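## 3.2 Where guests look for things

The second part of the study deals with small belongings and fittings in hotel bedrooms, and with how quickly a new guest finds them. Earlier work on room layout has mostly looked at bed position, window size and the path to the bathroom. Storage within arm's reach of the bed has had less attention, though it came up again and again in our interviews at the Privska.

The Privska opened in 1887 as a railway hotel. Its rooms were refitted in April by Kettunen, a joinery firm, under a plan drawn up by Liên Vũ. The plan kept the old room shapes but cleared most of the wall fittings, so that switches, sockets and storage were grouped near the bed. Skirting boards were kept low and the floors were left without rugs.
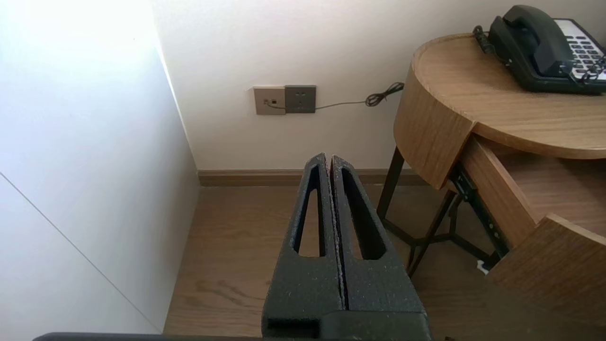

Guests were asked to fill in a short form on their first morning. We handed out 150 forms over the winter and stopped on 2020-02-07, when the lower floor closed for painting. The form asked where the guest had first looked for the remote control, the telephone, the spare blanket and the room folder. It also left space for comments, which most people used to write about breakfast or the heating.

Answers on the telephone were the most consistent. Guests expected to find it beside the bed and said so even when they had no plan to use it. Several older guests wrote that they liked having a handset they could reach while lying down. The blanket was the hardest item to guess, and the wardrobe shelf and the chest at the foot of the bed were named equally often.

The remote control gave mixed answers. Guests who had stayed at the Valiria, where it is kept on the desk, tended to try the desk first. Others tried the top of the nightstand and then the drawer. Falcão (interview notes, set 4) records that housekeeping staff prefer the drawer, as it keeps the top clear for dusting and leaves room for a glass and a book.

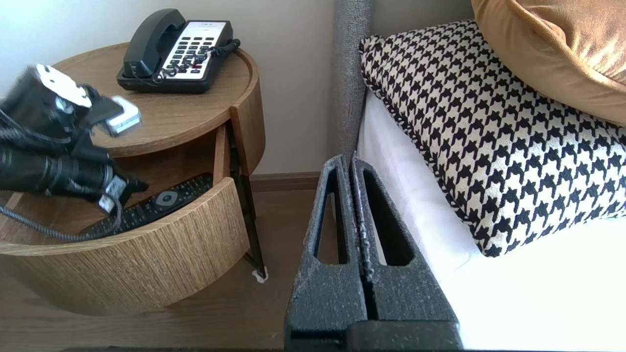

**Figure 3.** Round nightstand with a desk telephone on top and a remote control in the open drawer.

The shape of the nightstand drew comments of its own. A curved front has no corner to knock against at night, but the drawer behind it holds less than a square one of the same width. Staff told Solange Falcão that the room folder had to be moved to the desk for this reason. The square Gekmont units used before the refit held the folder flat, with the remote control on top of it.

We set a limit of 15 minutes for each staff interview, and all were held between shifts. Questions followed the same order as the guest form, so that the two sets of answers could be compared item by item in Section 4.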